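Cengate project: progress report on working rules for small robot arms
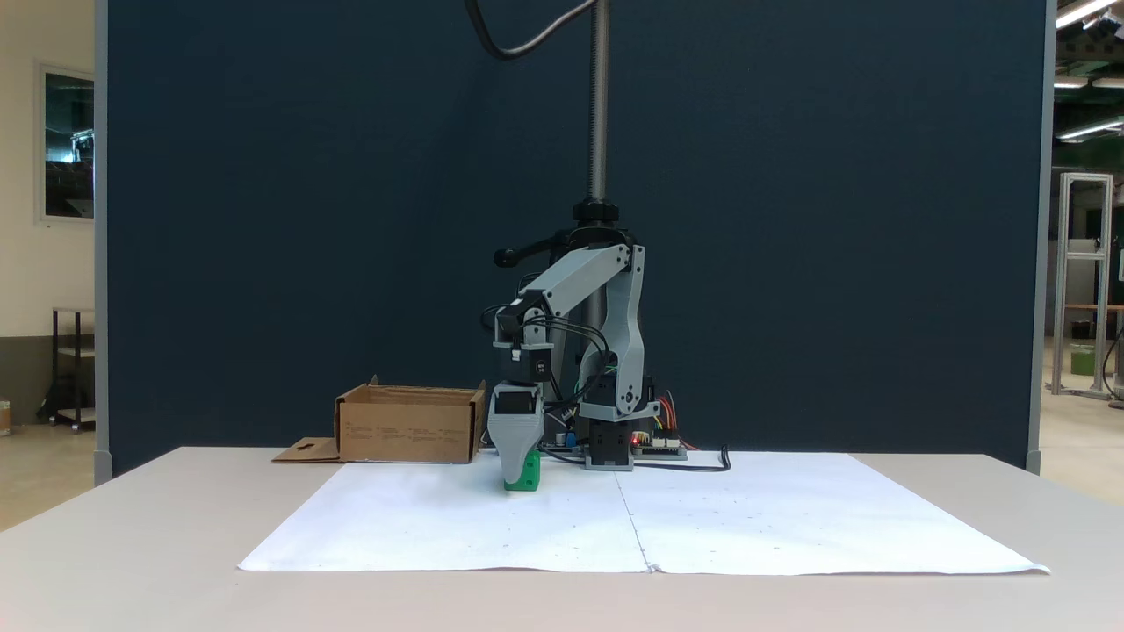
Page last changed: 28/09/2024

Prepared by Dagmar Vrabec for the program office at Flamard

1. What was planned for this period

We promised to write a first set of rules for people who work beside table-top arms, and to try these rules at the Bostport site before we ask other sites to follow them. The first part is finished. The second part is going on, with a delay which I explain in section 3.

2. What is done

The rules have now 3 parts: before power on, during the task, and after the task. Esmaeil Fallahi wrote the text and I checked it against the risk assessment from last year.

The pick task with the small green block stays our reference task. The gripper goes down to a white paper sheet on the table, and every rule is tried first on this task. Until now we made 400 runs under the draft rules, and for each run the operator filled in the log sheet.

Two rules were changed after comments from the operators:

Rule 4 said "keep the table clear." This was too general. The new text asks the operator to agree before the session which objects may stay on the table, and to write them in the log.

Rule 7 is about cables. It now says that cables along the arm must be checked by hand with the power off, at the start of each shift. Before, it was only "regularly."

3. What is late

The review by Beneš did not start yet. They asked for the stopping test results in another format, and the conversion took us roughly 60 hours of work which were not in the plan. We also have no final text for boards that lie open on the table next to the arm. Esmaeil prefers a closed cover in all cases. I would accept a marked distance for short tests. We ask Flamard for an opinion on this point.

4. Next steps

We will send the corrected rules to Beneš and train 2 more operators in Bostport. The next report will come in November, together with the cost table. No change of the total budget is requested.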